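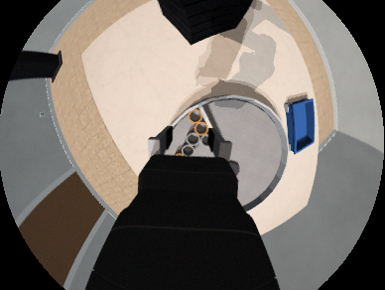 Piezas de borde naranja y de borde gris en el plato redondo, entre los dedos de la pinza. Vista cenital, simulación.

Prolimo: el brazo aprende, nosotros repetimos

Noviembre de 2019

Quien haya pasado por el pasillo del fondo durante las últimas semanas habrá oído suspiros. Es el equipo de Prolimo, que enseña a un brazo robótico a sacar piezas de un plato redondo y dejarlas en una bandeja azul. La tarea se explica en una frase y se aprende, según el plan de trabajo, con 2000 ejemplos. El plan lo escribió alguien que no iba a grabarlos.

Cada ejemplo es una persona con los mandos en la mano que guía el brazo virtual de principio a fin. Se acerca a la pieza, cierra los dedos, sube, cruza hasta la bandeja y suelta. El simulador, Nindutley, apunta las posiciones de las articulaciones, la apertura de la pinza y lo que ven las cámaras. También apunta las dudas del operador, que son muchas y que el modelo imita después con una fidelidad conmovedora. En octubre entrenamos una primera versión que, antes de cada agarre, se detenía un instante como quien intenta recordar si ha cerrado el gas. Reconocimos el gesto enseguida. Era el de Danuta Bednarek.
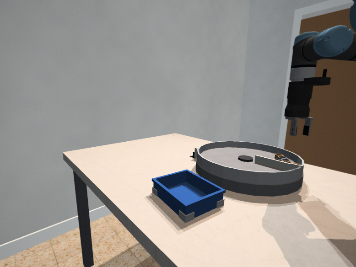 La bandeja azul y el plato con su tabique, en la escena simulada.

Llevamos 164 episodios aceptados. Los rechazados los guardamos en otra carpeta, bastante más gorda, con la esperanza de que algún día sirvan para algo. Los motivos de rechazo son poco épicos: la pieza se vuelca, el operador tropieza con el tabique, o bien todo sale perfecto y se había olvidado pulsar el botón de grabar. Para este último caso el formulario no tiene casilla y hemos pedido a Utov que la añada.

La discusión del mes ha sido la variedad. Si cada episodio empieza con el brazo en el mismo sitio, el sistema aprende a trabajar desde ese sitio y se queda perplejo en cuanto lo apartamos un palmo. Ahora Nindutley cambia la postura inicial y el reparto de las piezas en cada arranque. A veces las amontona contra la pared del plato con lo que solo puede llamarse mala intención, y esos son los episodios que más nos interesan y los que menos ganas da grabar. Hemos acordado que cada operador haga 2 tandas por turno y luego se levante, mire por la ventana y hable con una persona.

Falta decidir qué hacer con los agarres corregidos a medio camino. Una parte del equipo quiere borrarlos por feos. La otra sostiene que un sistema que solo ha visto agarres limpios no sabrá qué hacer el día en que falle uno, y ese día llega pronto. De momento los conservamos con etiqueta propia.
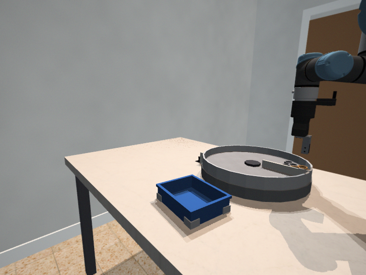

Soledad Montoya nos escribe que la etiqueta le parece bien, pero que alguien tendrá que definir qué es una corrección, porque en su última tanda tres compañeros marcaron el mismo episodio de tres maneras distintas. Pide además que los próximos 100 los graben personas nuevas, antes de que el brazo herede todas nuestras manías.

Aceptamos lo segundo y la hoja de turnos ya está colgada en la sala Noonan. Los principiantes son bienvenidos, y los zurdos más todavía. Lo primero, la definición, queda para el próximo boletín.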